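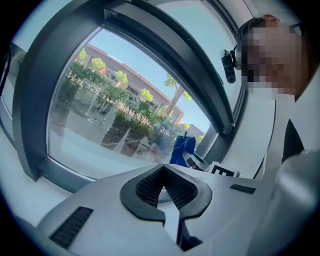 What does Gindidside do about the pay gap between men and women?

We ask employers for their payroll numbers, check them, and publish what we find, including the parts they would prefer to explain over lunch.

Gindidside began when Liam Wragg read one too many equality pledges and asked to see the figures behind them. Most of the signers had none. A few had a poster. We have been suspicious of pledges ever since, and that goes for hashtags, awareness weeks and panels on women's leadership with one woman on them.

To date we have written to 679 employers. Of those, 194 sent us something, and 98 sent enough to work with. The rest are listed on our site by name under "No reply" or "Replied, said nothing." Being listed there doesn't prove an employer pays women less. It does mean we can't tell you, and neither can their brochure.

We run 2 programs. Pedside covers pay and promotion, broken down by grade and by part-time status, where a lot of the gap tends to hide. Garside looks at parental leave: who is offered it, who takes it, and what job they come back to. A third, Kidley, was going to rate workplace training on bias. We shut it down in June after deciding that our own ratings weren't good enough to publish.

We don't sell badges, seals or awards, and an employer can't pay to be reviewed sooner. We don't claim to have closed anybody's gap either. Some employers changed their pay scales after our reports came out – whether we had much to do with it is hard to say, and we'd be wary of any group that told you otherwise about its own work.

If you think we have your company wrong, send us the numbers and we will correct the entry. Questions from employees are read first and kept private. The office phone is answered until noon on Friday and all day the rest of the working week.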